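The Robots Are Coming for My Jewelry Box

Wed 5 August

Every December I get asked when a robot is going to do the dishes. I have a job title with the word "automation" in it, so relatives assume I'm holding out on them. My answer has been "15 years" for as long as I've had the job, and I see no need to update it.

What I do have an opinion on is tidying. At Flaken we spent most of last year arguing over which chores to go after first. Vacuuming is taken. Laundry folding is where grant money goes to lie down. My vote was for small stuff: put the things in the box. A four-year-old can do it, if bribed.

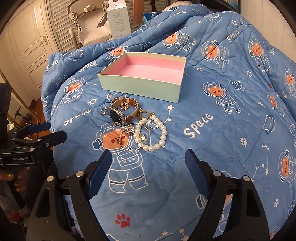 Watch, pearls, bangle, one very sparkly bow. Box is open.

I love this task because it sounds like filler and it's horrible. A watch on its side with the strap curled up is a decent target, you can get hold of that. A bracelet is a different animal. Grab a string of pearls at one end and the other end goes where it likes. Now let a few charms get tangled up with each other and you've asked the machine to decide how many objects there are, which I can't always do myself before coffee.

Then there's the bed. All our early tests at Gondivholm were on a gray table, flat as a pancake, and we scored 37 out of 37 on a good afternoon and were unbearable about it. A comforter has hills. Things lean. Push down to get under a bangle and the ground goes down with you. And the print! Software that has only ever seen gray meets a quilt full of bears in space helmets, stars and the word "Space" in every direction, and has to work out which shiny round thing is a ring and which is part of an astronaut. 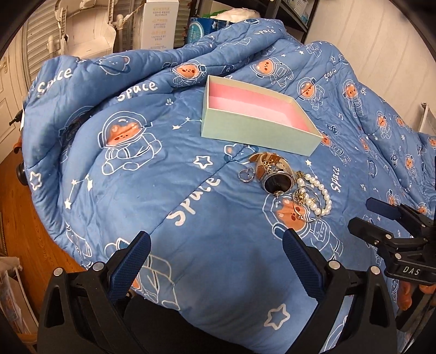

Two grippers, a lot of bears, and the box still to fill.

The Vestergaard people, who sell arms to factories, think I'm wasting my time. On a shop floor you'd bolt down a tray, give each part its own slot and go to lunch. Fair enough. I've seen their line at Genddale and it's lovely. But my bedroom doesn't have slots, and I'm not going to buy a plain bedspread to make a machine feel better.

So, can they do chores yet? Some, slowly, with a person standing by. I'd trust one with the watch. I'd want 100 clean runs before I let it near anybody's real pearls, and our best streak on fabric so far is 2.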